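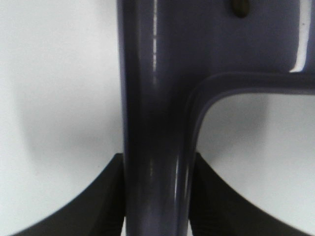
Gripper fingers on a moulded plastic part, wrist camera view.

Merex G4 replacement finger set - safety notice

Dated 22 September 2025. Applies to finger sets with serial numbers 286 to 313, supplied by Cloda from February onwards.

Fault: the grip force limit may reset to its default value after an emergency stop. On smooth, rounded parts the fingers can then lose hold when the arm restarts.
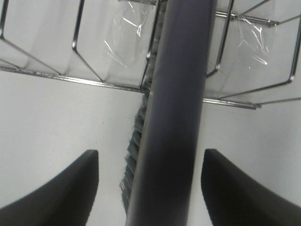 Error code 721 is logged at restart but does not halt the arm. Do not rely on it as a warning. Until the update is fitted, keep hands out of the work area and re-enter the force limit by hand after every stop.

Handles with a taper need the lower speed setting as well - see the Dobson mounting sheet. 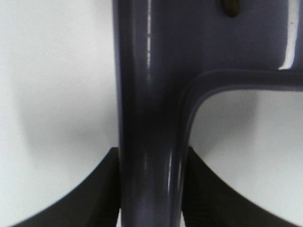

Update: controller firmware from Trosudance, free of charge. Fitting needs a 4 mm hex key and a full power cycle.

Finger pads are not affected and need not be returned.

Technical contact: Valquíria Seixas, Cloda service desk. Please quote the serial number.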